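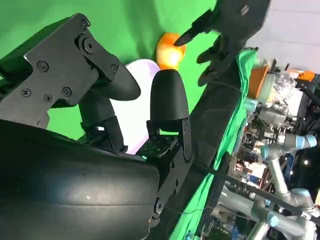
Wine keeps so much better at home than people expect, and you don't need a cellar for it! I have 54 bottles in a hall closet in Stornton (a closet that used to hold coats) and they're doing beautifully. Start with the rack. A full one is heavy, and the screws work themselves loose over a year or two, so once every May I take everything out and go over each one by hand. Check what heads you have before you empty anything. A lot of them will be the cross-shaped kind, like some of those on the black plate in the photo, and for those you want a screwdriver tip that fills the cross all the way. A tip that's too small chews up the metal, and then you're stuck. Snug is plenty.

### Laying bottles down

Anything with a real cork goes on its side. Screw caps can stand up, which frees the good spots for the corked ones. I keep the whites on the bottom row and the reds above, and the bottle I'm most excited about goes at the back so I don't open it on a whim. Right now that's a red from Gaillard, bought at the winery door, and I'm dying to try it.

Keep the whole lot away from the oven, the dryer and any sunny wall. The top of the fridge is the worst place in the house, and it's where almost everyone I know puts theirs!

### Labels and lists

Hang a paper tag on each neck with the name, the year and the month you'd like to drink it. Pencil lasts better than cheap pen. My closet was chaos before I did this, and it took one evening and a pack of 100 tags to fix (I still have plenty left for jam).

### Opened bottles

Put the cork back in and the bottle in the fridge, reds too. Take a red out a little before supper and it'll be lovely. If you only have a glass or so left over, pour it into a small clean jar, right up to the top, and screw the lid down. 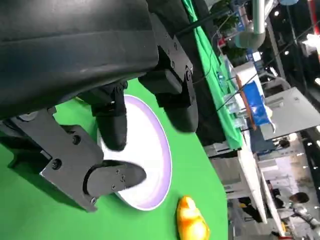
Past the point of drinking, it's still great for cooking. Freeze it in an ice cube tray, then tip the cubes into a bag. I drop 2 into onion gravy and the difference is huge! White cubes are wonderful with mushrooms. Don't freeze anything that smells like nail polish, though. Pour that down the sink.

### Cleaning a decanter

Rinse it with warm water the same night, even if you're tired. For a stain that's already set, put in a handful of uncooked rice, a splash of white vinegar and a little warm water, and swirl. Keep swirling. My old Cerkance one had a purple ring in the bottom for years and it came off in an afternoon, in three goes. Rinse well and drain it upside down over a rolled towel, with the neck off the counter so air can get in.

Skip the dish soap if you can, as the smell hangs on inside the narrow part.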